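December 2024

The new council leader gave her first speech in Lukalthorpe tonight and I went along to hear it. The hall has 96 chairs and most were taken. She said the district is not bankrupt but the last lot left it in a poor state, and that there will be cuts before there is any talk of new spending. The Plotach road scheme is on hold. She wants an inquiry into how the contract was let, and the former leader, who brought her into the party, has already put out a statement calling it a betrayal. They were on the same leaflet in July.

Questions lasted 70 minutes. Two were about the budget and the rest about bins and parking. I asked whether the inquiry would sit in public. She said she would like it to, which I wrote down word for word.
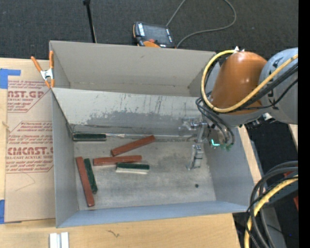

The vote on the inquiry is due before the break and I still can't tell which way it will go. The ruling group has a majority of 2, and at least that many are still loyal to the old leader. I tried working it out on the bus and got a different answer each time. Red and green bars lying on the floor of one big grey bin, with a divider and an empty half behind it, is a fair likeness of the coalition at present. The independents have the empty half. If they turn up, it passes.

Home by 9. Soup, then typed up my notes. Must ring the clerk for the agenda papers.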